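Stadau play area: brick sorting station, monthly check, November

1. Bins. Three, open-topped, side by side. Rims free of splits and sharp edges: pass.
2. Floor surface. No lifting at the joints: pass.
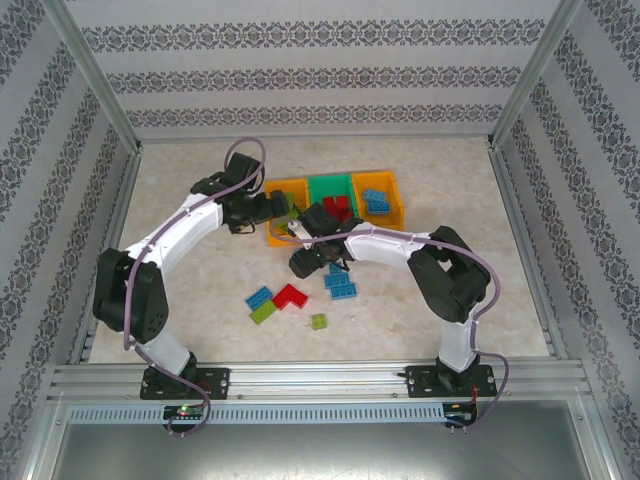
3. Corner posts. Fixings tight at both ends. One bolt re-torqued at 30 Nm. Pass.
4. Wall covering. Seams checked by hand, no loose edge. Pass with comment: recheck in 2 months.
5. Bricks. One colour to each bin. Reject any with chewed studs or cracked walls. 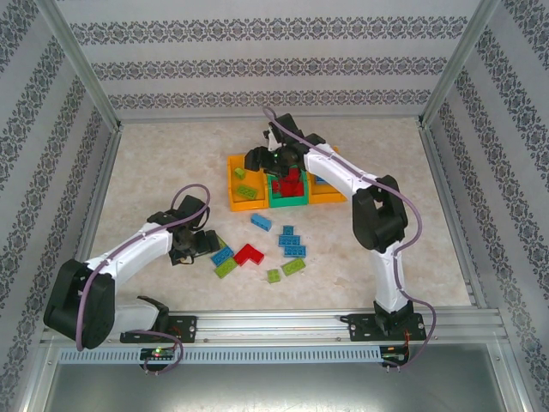 Item 5: green bricks in the left bin, red in the middle bin.

6. Cleaning. Wash bricks at 30 degrees in a mesh bag, air dry. Pruseo detergent only. Log sheet up to date: pass.
7. Storage. Keep the bins clear of the front rail.

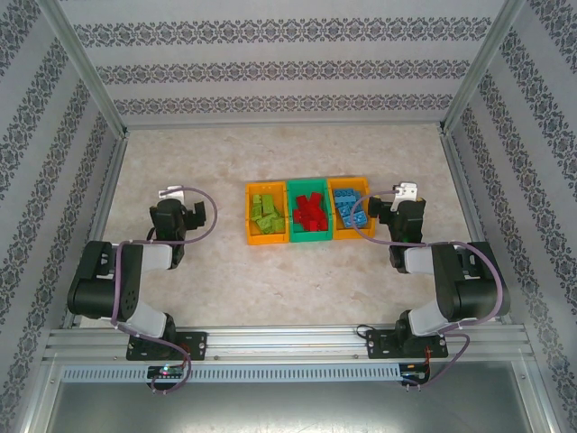 Chaudhry asks whether item 7 could give a minimum distance, as "clear of" is read differently on each shift. Item left open until the next check.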